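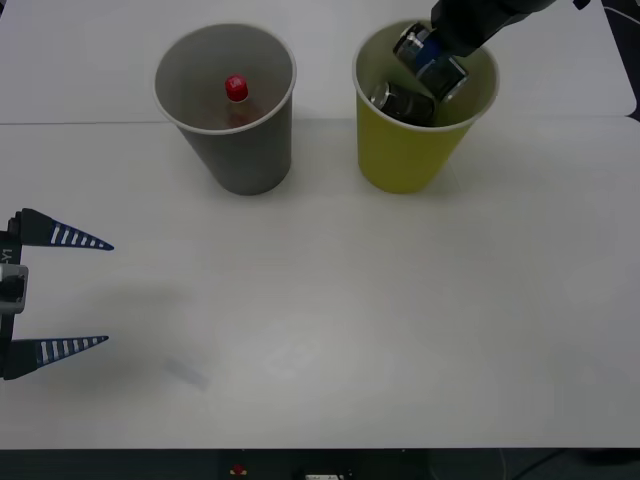

트렐라리(Trellari)는 꿀술을 가르치는 작은 학교예요. 꿀에 물을 섞어 발효시키는 술, 영어로는 미드라고 하는 그 술이요. 양조 실습도 하고 시음도 하고 옛날 기록도 같이 읽습니다. 처음 오시는 분들은 술보다 잔 얘기를 먼저 듣게 되는데, 제가 잔에 좀 집착하는 편이라서 그래요(인정합니다). 종이컵만 해도 그래요. 노란 컵에 캔을 담아 두거나 회색 컵에 빨간 뚜껑 달린 작은 병을 세워 두기에는 그만한 물건이 없는데, 꿀술 향을 맡으려고 코를 대면 종이 냄새가 먼저 올라오거든요. 그래서 첫 시간에는 똑같은 술을 종이컵, 사기잔, 유리잔에 따라서 돌려 마셔 봅니다. 반응이 제일 좋은 시간이기도 해요!

시작은 골목 안쪽 2층 방 한 칸이었어요. 원래는 와인 수업을 하려고 얻은 곳인데, 교재를 만들다가 고대 발효주 쪽으로 자꾸 빠지더라고요. 포도 얘기를 쓰려고 책을 펴면 꿀이 나오고, 곡물이 나오고, 산사나무 열매가 나오고… 결국 와인 강의안은 서랍에 넣고 꿀부터 한 통 샀습니다. 첫 술은 너무 달았고 두 번째 술은 너무 시었어요. 세 번째쯤 되니까 가족들이 한 잔 더 달라고 하길래 그때 간판을 맞췄습니다. 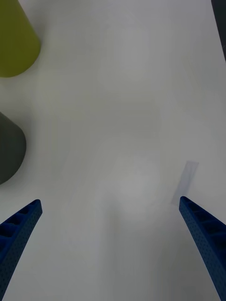

윤서영

지금은 과정이 두 가지예요. 케델(Kedel)은 입문반입니다. 꿀 고르는 법, 효모 깨우는 법, 도구 소독, 그리고 제일 어려운 '기다리는 법'까지 배워요. 아카시아꿀이랑 밤꿀은 같은 방법으로 담가도 전혀 다른 술이 되는데, 밤꿀은 쌉싸름한 맛이 꽤 오래 남아서 좋아하시는 분과 고개를 젓는 분이 딱 갈립니다. 저는 밤꿀파예요. 사레라(Saarela)는 케델을 마친 분들이 오시는 읽기 모임 겸 심화반이고요, 옛 양조 기록을 번역본으로 읽으면서 그중 하나를 골라 직접 담가 봅니다. 옛글에는 분량이 제대로 안 적힌 경우가 많아서 꿀을 얼마나 넣을지를 두고 한 시간씩 얘기할 때도 있어요. 저는 그 시간이 참 좋습니다.

지금까지 케델을 마친 분이 약 687명이고, 그중에 476명이 사레라까지 들으셨어요. 이 숫자를 처음 정리해 보고 저도 깜짝 놀랐어요. 담그고 나서 맛이 들 때까지 시간이 꽤 걸리는 술이다 보니, 자기 병이 궁금해서라도 다시 오시는 것 같아요.

학교 이름으로 내는 술은 아직 없고, 대신 '호킬리크(Hokilik)'라는 발효 일지를 만들어 쓰고 있어요. 날짜, 실내 온도, 비중, 냄새를 적는 얇은 공책인데 뒤쪽에는 자유롭게 쓰는 칸이 있습니다. "오늘은 젖은 빵 냄새", "살짝 풋사과" 이런 메모가 나중에 보면 숫자보다 더 도움이 될 때가 있더라고요. 수강생에게는 한 권씩 드리고, 다 쓰시면 말씀만 하세요.

수업은 한 반을 작게 꾸려서 합니다. 발효통 앞에 다 같이 서야 하는데 방이 좁아요. 10월에는 햇꿀로 담그는 반이 따로 열리고, 이 반은 신청이 빨리 차는 편이니 관심 있으시면 미리 메일 주세요. 술을 다루는 곳이라 성인만 등록하실 수 있고, 시음이 있는 날은 차를 두고 오셔야 해요. 술을 잘 못 드시는 분도 괜찮습니다. 향만 맡고 뱉으셔도 되고, 수업 중에 마시는 양은 다 합쳐도 얼마 안 돼요.

구경만 하고 싶으신 분은 수업 없는 오후에 들르세요. 계단이 좀 가파르니 난간 꼭 잡으시고요, 문이 닫혀 있으면 종을 2번 울려 주시면 안에서 듣고 나갑니다.

인쇄하기 | 이메일로 보내기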